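Notes on Learning Letters at Home

2023-11-30

This journal has recorded, over the past year, one household's efforts to support early reading outside the classroom. The present entry concerns the alphabet, and in particular the order in which its letters are best introduced to a child of four.

The reading program at Fornham, which our family joined in November, does not begin with A. It begins with the letters of the child's own name, followed by those with a plain and steady sound. Parents receive a printed schedule covering 12 weeks and are asked to keep each session short. We have found this a sensible arrangement.

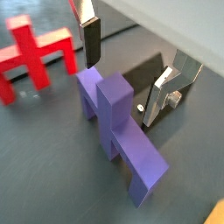
Vowels are held back until the third week. The schedule allows two sessions for each, and families are encouraged to repeat a vowel before moving on if the child still confuses it with another. In our case, E and I required a further week. The program office in Stukbridge was informed and raised no objection.

Capital letters are taught first. Small letters follow once the child can name most of the capitals without help, and b and d are deliberately kept several days apart. Those who wish to teach both forms together may do so, although the guidance advises against it - a position with which this author agrees. 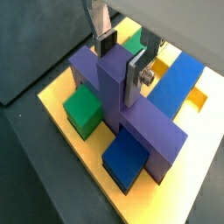
Filed under: Reading Aloud

Listening remains as important as naming. The Stukbridge library holds 475 picture books suitable for this age, and cards may be issued to children on request. Each evening we read one new title and one familiar title, in that order. Rhyming texts have been received with the most patience, and alphabet books with rather less.

A record of titles is kept in a notebook by the door. Entries consist of the date, the title and a single word supplied by the child. The word for last night's book was "again," and it has been renewed for a further two weeks.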